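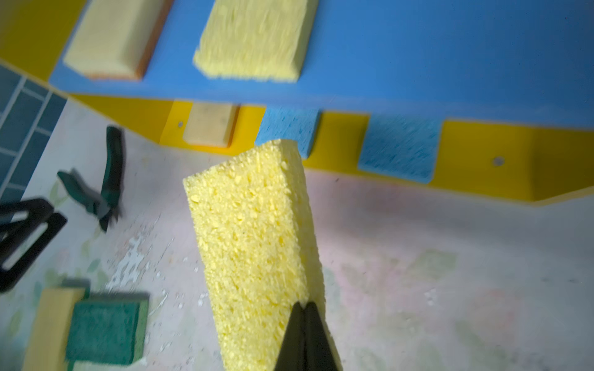 Odham Fair Housing History Project, working group minutes, April

The group met at 4 p.m. in the upstairs room of the Odham library to settle what the exhibit on the old Odham Fair Housing League can claim and what it can't. Seven members attended. The chair asked that the minutes record doubts as well as decisions, the minutes of the last meeting having read as if everyone had agreed to everything. Those minutes were accepted with that complaint attached. Before the first item there was a short exchange about colors for the display panels. The design firm, Zerner, wants a medium blue over yellow, much like the blue-topped shelf and its yellow front in the picture at the head of these minutes. Two members like it. One thinks it will look like a preschool and will fight with gray typescript and old newsprint. Left open until Zerner sends a printed sample at full size.

1. The League's founding

The draft wall text says the League was "the first organization of its kind in the state." The members who checked this could not find who first said so. The phrase appears in the League's own anniversary booklet, in a newspaper piece that plainly copies the booklet, and in the grant application this group sent out last year, which copied the newspaper piece. That makes one source, and the source is the League talking about itself.

A member argued that visitors expect to hear why a thing matters and that "first" is the easiest way to tell them. Another answered that at least one church council elsewhere in the state was sending Black and white couples to test landlords well before the League had a letterhead, and that we would hear from its descendants within the week. A third said she was not convinced the church council did it either, having seen only a letter written long afterward.

Agreed: "first" comes out. The replacement wording will say that the League was formed after a family was refused a house on Mundis Street and that it went on to bring complaints under the city ordinance. Both points are supported by the complaint files.

2. The figure of 200 complaints

The draft says the League "won justice in more than 200 cases." The member who went through the boxes reported that 200 is the number written on the last folder. She does not believe it is the number of cases. Several folders hold newsletters. Some complaints were filed twice, once against the owner and once against the agent. A run of folders in the middle is missing altogether, and there is no telling whether they were lost or never filled.

As to "won justice," most of the files end without a result. A typical one contains the complaint, a reply from the landlord's lawyer, a note that the apartment had since been rented, and nothing more. In the few with an outcome, the outcome was usually an apology or an offer of another unit. One complainant wrote back that she had found a place on her own and did not care to hear from the landlord again. There was general agreement that her letter is the best thing in the collection and should be in the exhibit.

It was asked whether saying this out loud makes the League look weak. The discussion went on for some time. The view that got the most support was that the ordinance was weak, and that a visitor who reads a row of unresolved complaints will understand the law of the period better than one who reads a round number. The opposing view was that visitors do not read rows of anything. Nothing was offered to prove either side.

Agreed: the figure will not be used as a count of cases. The text may say that the surviving folders are numbered up to 200 and that some are missing. The words "won justice" are struck.

3. The Navarrete papers

The Navarrete family has offered a second group of papers, said to include the League's membership cards and a diary. The family would like the exhibit to carry a panel on their relative's leadership. The group is grateful for the offer. It is also worried about it.

Points raised:

No one in the group has seen the diary. The summary sent with the offer is a page long and describes meetings at which, according to every other source we have, the writer was not present. This may be a matter of dates. It may be that the other sources are poor. It needs to be looked at before anything is promised.

The membership cards carry home addresses and, in some cases, remarks on employers. Some of the people listed may be living. Members joined at a time when being known to the League could cost a person a job, and they did not sign up to be on a wall. The library's privacy rules cover its own patron records and do not help us here.

The panel on leadership reads as a condition, though the family has not called it one. The group has no objection to a panel on leadership. It objects to writing one in advance of reading the papers. It was also noted that the typing, the phone calls and nearly all the house visits were done by women whose names are on the carbon copies and nowhere in our draft. If there is to be a panel on who ran the League, it should start there.

Agreed: the chair will write to the family, thank them, and ask to see the diary with no panel promised. The letter will be read by two other members before it goes. The cards, if they come, will be stored closed until there is a written policy.

4. Oral history interviews

Four interviews are finished and transcribed. The group heard short passages from 2 of them.

The member in charge of this work was frank about the trouble with them. The people interviewed were mostly children or teenagers when the League was active. They remember kitchens full of adults, mimeograph ink, being told to stay off the phone. When they move on to strategy they are repeating what they were told later, and in one interview the speaker quotes our own project web page almost word for word. The member did not blame the speaker. She did suggest that the page be taken down until interviewing is over, and that interviewers stop opening with a summary of the League's history.

A question about the landlords. No one has interviewed a landlord, an agent or anyone from their families. One member felt that we do not need them. Another said that we have their lawyers' letters and are quite happy to quote those, so it would be odd to refuse to hear from them. A third doubted that anyone would agree to talk. It was pointed out that no one has asked.

Agreed: the web page summary comes down for now. One letter of inquiry will go to the family of the former agent on Mundis Street. If there is no answer, the minutes will say that we tried.

5. Zerner's proposal for the interactive table

Zerner proposes a touch table on which visitors would play the part of a family looking for an apartment and be turned away at each door. The firm says that this builds empathy. It was asked how the firm knows. The material sent with the proposal has photographs of people leaning over a table and a quotation from an unnamed museum. There is no report of what anyone learned or kept.

Members were uneasy on other grounds. Several find it distasteful to turn a refusal into a game with a restart button. One member, whose parents were refused an apartment in Odham, said she would not use it and would not bring her grandchildren to it. Another was less troubled by the idea than by the price, and by the condition of the last touch screen the library bought, which has worn a paper notice since it was installed.

Someone suggested a plain wooden table with copies of the complaint letters that people can pick up and read. It was objected that copies will be stolen. The reply was that copies are cheap and that having them stolen would be a compliment.

Agreed: no to the interactive table in its present form. Zerner will be asked to price the plain one.

6. Street marker

The city has asked if we would support a marker on Mundis Street. The trouble is the location. The house that the family was refused has been given three different numbers in three sources, and the block was renumbered at some point. The owner of the most likely house does not want a marker. The city's draft text also says the family "paved the way for equality in Odham," which the group considers untrue as to Odham and unhelpful as to the family, who moved away and by their own account never thought of the place fondly.

Agreed: support in principle, at the corner and not at a house, once someone has been through the old plat books. The group will offer its own text. There was one vote against, from a member who thinks the city is after a ribbon to cut and will put up whatever it likes.

7. Other matters

The brochure printer needs final copy sooner than we were told. It will get it when items 1 and 2 have been rewritten and checked, and no earlier.

A request from a school for a visit was welcomed. The teacher's worksheet refers to the League as having ended segregation in the city. A corrected version will be sent back with a polite note.

It was asked whether the exhibit needs an opening speech from the mayor's office. Put off to the next meeting.

Actions

Rewrite of wall text for items 1 and 2, with source notes in the margin.
Letter to the Navarrete family.
Web page summary taken down.
Letter to the former agent's family.
Reply to Zerner on the table and the color sample.
Search of the plat books for Mundis Street.

The meeting closed at 7 p.m. The next one will be in the same room if the heating has been repaired, and in the library's reading room after closing if it hasn't.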